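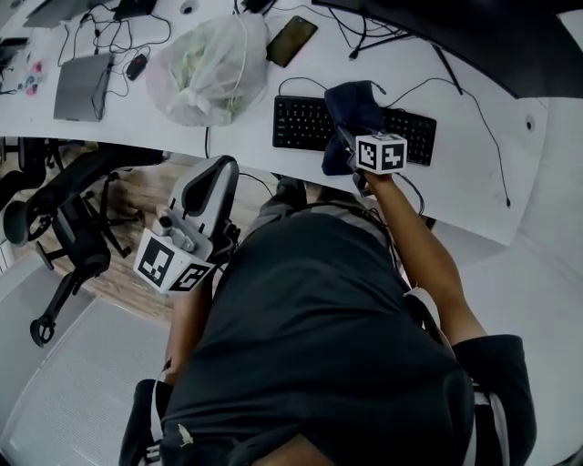

Chapter 3
Looking After a Pair of Hand-Held Grippers

Pick up a hand-held gripper for the first time and you will want to start grabbing things right away. Go ahead! Squeeze it, open it, pinch a sleeve, lift a pencil. Ten minutes of play will teach you more about how the fingers close than any drawing in this book. Then put it down, because the next job is the one that makes the tool worth having, and it is a lovely piece of careful work.

In Chapter 2 we followed a signal from a sensor to a motor. Here the motor is gone and your own hand does the closing. What remains is the measuring: where the gripper is, which way it is turned, and how far apart its fingers are. Every one of those numbers depends on parts that can get dirty, work loose or be put back the wrong way around.

The marker cube

Each gripper in the opening photograph carries a white cube with black-and-white patterns on its faces. A tracking camera finds the corners of a pattern and works out the position of the cube from them. If the cube shifts on its mount by the thickness of a fingernail, the software will go on reporting a position, and it will be wrong by that much all day long.

Check the cube before each session. Hold the body of the gripper in one hand and try to turn the cube gently with the other. You should feel no movement at all. Look across each face toward a window or lamp – a greasy thumbprint shows up as a dull patch. Wipe it with a dry, soft cloth and leave sprays in the cupboard.

The fingers

Soft objects are a wonderful test of fingers. A crumpled cloth like the navy one held over the keyboard has no fixed shape, so the tips have to meet well along their edges to keep hold of a single fold. Rigid blocks will forgive a bent tip. Cloth is much fussier, and that makes it useful to us.

Parveen Siriwardena kept the maintenance log for the Amura teaching bench, where students ran 24 pairs of grippers over one winter. Of the 156 faults she wrote down, the largest group came from finger tips that no longer met evenly. Most were cured by loosening the finger screws, closing the fingers on a strip of card and tightening again. We will do the same job in Section 3.2.

Left and right

Treat the two grippers as a matched pair, but keep their records apart. Each has its own offset, the small fixed distance between the cube and the finger tips, and swapping the two files is the classic beginner's mistake. Malcolm Whiteley's method, which we use throughout this book, is to write the file name on a strip of tape and stick it to the handle – simple, and very hard to beat.

Before you begin

For this chapter you will need:
one pair of hand-held grippers with marker cubes
a small screwdriver that fits the finger screws
a strip of thin card
a dry, soft cloth for cleaning, and a second one for gripping
tape and a pen

Section 3.1 starts with the cube mount.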